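The knot on the wall: a surgical skills lead on what practice can't teach

She has heard the sales pitch for every suturing course on the market, and she has bought a few of them.
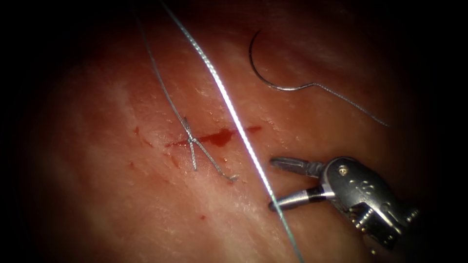 When I ask whether a weekend of practice makes a better closer of wounds, the skills lead at Ramolgate takes a while to answer. She has run the suturing lab there for 7 years, in a long room above the parking garage, and she'd like the question to be harder than it sounds.

"It makes a better tier of knots," she says. "I'm not convinced those are the same people."

The course this fall runs for 3 evenings and costs each resident $640, most of it covered by their programs. There are 29 names on the list for October. Everyone gets a tray, a needle driver, braided suture in more than one thickness and a feedback form from Pivon, the company that designed the curriculum. The form asks residents how confident they feel. She has stopped reading that part.

"Confidence goes up every single time. It would go up if I gave them pizza and a video. What I want to know is whether the tension is right, and the form doesn't ask."

Tension is her subject. Pull too hard and the edges pucker and go pale, she explains, and the tissue between them may not get the blood it needs. Leave it slack and the gap stays open under a knot that looks perfectly respectable. Beginners look at the knot. She'd prefer they looked at the line of the wound on either side of it.

She is also short with people about tails. "Cut them too close and a braided knot can slip. Leave them long and they get caught up in your next throw. I've watched people place a lovely first stitch and then sew its tail into the second. Then they tell me the thread is faulty."

Is it ever faulty? She shrugs. A box of practice suture from Boiko frayed badly last winter and she sent it back. Otherwise, no.

We move on to the material being stitched, where she is, if anything, grumpier. The lab has tried foam, silicone and a layered pad called Pirnora that was supposed to behave like the real thing. "It behaved like a pencil case. The needle went in with a pop and stayed wherever you put it. Tissue moves. It's slippery, it's uneven, it tears if you twist coming out."

And blood? Plenty of courses leave it out and call the result clean technique. She thinks that's a mistake, though she won't claim to have proof. Even a small pool sitting in a short cut hides the edge you are aiming for, she says, and a resident who has only sewn dry pads tends to stop and stare at it.

I put it to her that all this sounds like an argument for closing the lab.

"No. I'd keep the lab and throw out the certificate." She would also split the evenings up and spread them across the winter, which the schedulers have refused twice. Hands forget, in her experience, and they forget the second knot before the first.

There's a session starting at six, and the trays still have to go out. On the way to the door I ask what she'll be watching for tonight.

"Who looks up to see if I'm watching," she says, and goes to find the sharps bin.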